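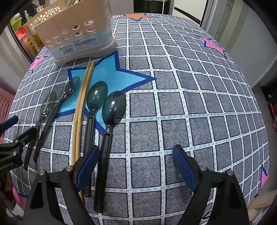
I read the Clukent write-up on table clearing so you don't have to. The claim is that people picking up flatware with hand-held grippers can teach a robot to do it later, no robot needed while recording. They logged 893 pickups and kept 600. I'd like to know what was wrong with the other 293, and the write-up doesn't say.

Still, a few things carry over to an ordinary kitchen drawer.

- **Face all the handles one way.** The grippers had an easier time with handles toward the person. So do kids.
- **Chopsticks go in last.** They roll and cross, and they lean on whatever went in before them.
- **Don't tip a cup to empty it** unless you want to sort the pile twice.

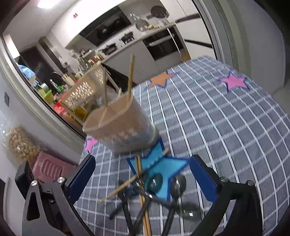 *Cup tipped over the star cloth, sticks still inside.*

The headline result is a 40-trial test, with 6 drops. Fine, but all of it was on one table with one cloth. Yesenia Cuervo at Dirnside ran the sessions and says as much in a footnote, which I give her credit for. A plain white counter might sink the whole thing. Until somebody tries one, I'd treat the number as a number for that table.

The part I believe is the spacing advice. Items laid a finger's width apart got picked up on the first try more often than items touching.
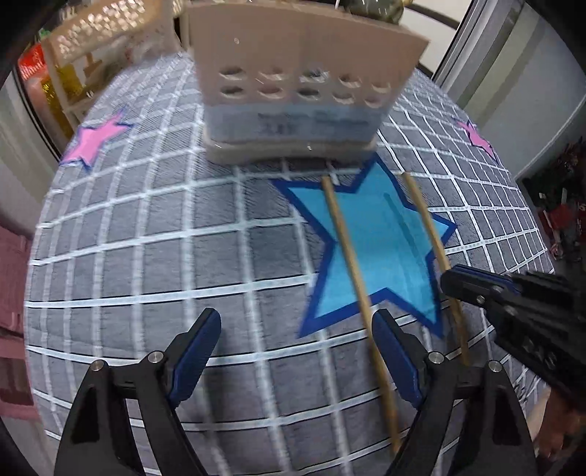

## Setting up a utensil holder

Put it at the back of the table and leave the front clear. Drop things in handle down. If yours has a divider, chopsticks get one side to themselves. A light holder slides when you poke at it, so a square of shelf liner underneath helps (mine came from the dollar bin).
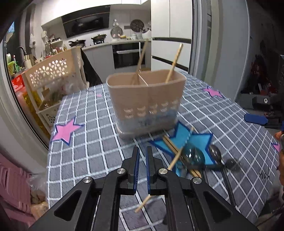 **Should I wait for a robot that puts the flatware away?**

I wouldn't. Forty tries on one table is a start, and a divided holder costs a few dollars now.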